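Housekeeping Skills 1
Handout 4: The Small Breakfast Station
Course instructor: Ngozi Olaniyan

Please read this handout before the practical class and bring it with you. In the last handout we studied how to clean a worktop. Now we begin to put things on it.

1. What we mean by a station

A station is a place where one job can be done from start to finish without walking away. For a breakfast station the job is small: a person makes toast, puts it on a plate, takes a mug and goes to sit down. In the guest house at Cosville, where I worked before I became a teacher, we had one such station on each floor. The guests were alone with it, so the things had to explain themselves by their position.

Students often ask me how big the station should be. I prefer to ask how many people will stand at it together. For one person, a normal side table is enough. For two persons you need space for two plates, and the plates should not be in front of the same appliance.

2. The heating appliances

Many homes have both a toaster and a toaster oven. They do similar work but they need different space.

The slot toaster is open at the top. Never store it under a low shelf while it is in use, and keep curtains and paper towels away from it. The crumbs fall to the bottom. Unplug it and let it become cold before you take out the crumb tray. Not every model has a tray that comes out, so check the manual first.

The toaster oven opens at the front. You must leave room for the door and also for the hand that holds the plate. Its outside gets hot, and for this reason we leave free space at the sides and behind. The manual of your model gives the distance. Write it in your notebook before the practical class.

In the Isah kitchen (our training room 2) we do not run the two appliances from one extension cord. Each has its own wall outlet.

3. Plates, mugs and the mat

A mat protects the table and also shows the border of the station. When something stands outside the mat, a tired person in the morning can still see that it is in the wrong place. Choose one that can be wiped. A cloth with long threads collects crumbs and I don't recommend it.

Mugs may be kept in a cupboard, on hooks or on a mug tree. The mug tree uses little space, but it has to be loaded with balance. If you hang only one heavy mug, hang it low. If you hang two, put them on opposite sides of the post. The mugs must be dry inside before they are hung.
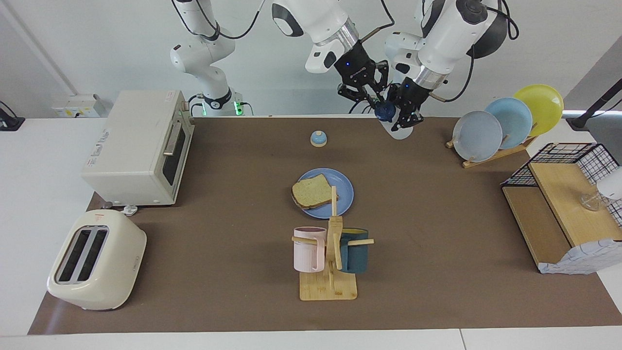 A wooden tree should be wiped with a damp cloth and dried at once. Do not leave it standing in water, also not for a short time. Bamboo is treated in the same way.

The plate is placed where the toast comes out, with enough free table on one side to butter the bread. Light colors are practical for the plate, as the crumbs can be seen well when you wash it.

4. Order of clearing

Students lose most points in this part, so please learn the order:

Unplug the appliances and wait.
Take away the food first, then the plate and the used mugs.
Empty the crumb trays over the bin.
Wipe the appliances outside with a cloth that is well wrung out.
Lift the mat, shake it, and wipe both the mat and the table under it.
Put everything back, beginning with the largest thing.

5. For the practical class

Work in pairs. One student sets the station and the other uses it without asking any question. Then you change. Afterwards write half a page about what your partner was looking for and could not find quickly.

Reading: the Fostel workbook, page 71. The written part is handed in before the end of November.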